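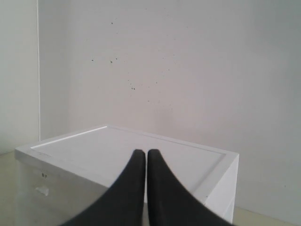 Skosodham Tales

A collection of short animal stories for reading aloud, plus the notes that go with them

Version of 14/01/2023

Welcome! This is the read-me for Skosodham Tales, a set of 182 very short stories about the animals who live in and near the made-up river town of Skosodham. The stories are for children who are just starting to follow a plot from beginning to end, and for the grown-ups who read to them. Each one fits on a single page and takes a few minutes to read out loud (longer if you do the voices, and please do the voices!).

Marwa El Khatib wrote the first batch for her own classroom. Anjani Goh joined in after borrowing one for a library story hour, and the two of them have been trading drafts ever since. Gerrit Postma edits and looks after the files.

What you get

stories/ holds one plain text file per story. The first line is the title, the second is blank, and the story starts on the third.

index.csv lists every story with its number, title, main animal, word count, reading level and theme.

glossary.txt explains the 30 words we thought a young listener might stop at, such as "ferry," "miser" and "thatch." The explanations are written so you can say them mid-story without losing the thread.

talk/ has a few things to chat about after each story. They are loose on purpose. Skip them if everybody is already asleep.

No story runs over 940 words. The longest is The Heron Who Sold Fog, and we fought hard over every paragraph of it.

Reading levels

There are 3 levels, marked in the index as A, B and C.

A stories have two animals, one problem and a lot of repeated lines that children can join in on. The Otter's Left Boot is a good first one.

B stories bring in a trick, a promise or a secret. The listener usually knows something that one of the animals doesn't, and that's where the giggling starts.

C stories end without telling you who was right. The badger and the wagtail never do settle who owns the plum tree, and we've heard from families who were still arguing about it at breakfast.

The levels are our own judgment after reading the stories to real children. We didn't use a formula, so treat them as a friendly suggestion.

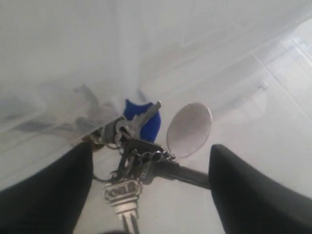 The animals

You'll meet the same faces again and again, and you can start anywhere. A few of the regulars:

Flerko the hedgehog keeps the lost-and-found at the ferry landing. He returns everything, though he likes to guess who it belongs to first, and he is nearly always wrong.

Maes is an old goose who has been to Stovmont, the city on the far side of the hills, exactly once. She brings it up in every story she is in. Children catch on fast and begin saying "When I was in Stovmont" before she can.

The Toll Toad has no other name. He wants payment for crossing the bridge and accepts buttons, songs and soup.

The wagtail is the cleverest animal in town and not always the kindest. Marwa and Anjani disagree about whether she gets away with too much. Read The Wagtail's Candle and see what you think.

If you only have time for a taste, here is the opening of story 12, The Toll Toad's Cold:

One wet morning the Toll Toad woke up with no voice. He opened his mouth to shout "Who crosses my bridge?" and out came a tiny squeak.

A beetle was passing. "Good morning," said the beetle, and crossed without paying.

"Squeak!" said the Toll Toad.

"And the same to you," said the beetle.

How the stories were made

Most of them began as something told out loud and written down afterward, so you'll find short sentences and plenty of "said." We tried fancier verbs in the early drafts and they got in the way of the voices. Emiliano Echeverría went through the whole set checking that the facts of the place hold together: the mill is always upstream of the bridge, and the plum tree fruits at the right time of year. He found an owl who had two different brothers. She now has one.

All the plots are ours. Some of the shapes are very old, of course, like the boaster who gets caught and the small animal who outwits the big one, and anyone who grew up on fables will feel at home.

Things to know before you read

There is some mild danger. A fox chases people in nine stories and never catches anyone. One story, The Empty Nest Box, is about a death, and its theme in the index is "loss" so that you can choose your moment.

Two stories share the title The Long Way Home. They are different stories, and we like both too much to rename either one. Go by the number.

Word counts in the index leave out the title.

Using and sharing

Read them, print them, act them out, put them in a school newsletter. Please keep the authors' names with the stories, and if you change the words, say that you did. We ask that you don't sell them.

Translations are very welcome! Mirjam Lambrechts is working on a Dutch set, and she has already solved the Toll Toad's rhyme, which we had thought couldn't be done. Write to her before you start on the same language so that you can compare notes.
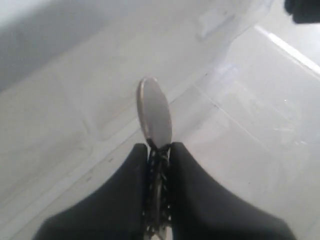

Corrections

Send us the story number, the line as it stands and the line as you think it should be. Gerrit reads every message. Spelling slips get fixed right away, and bigger changes wait for the next version.

Coming up

A winter group of stories is planned for May, which we know is a funny time for snow. The ferry freezes in, Maes knits something enormous, and the wagtail finally has to ask somebody for help. Anjani has also drafted a story told entirely by the mill cat, and it still needs an ending.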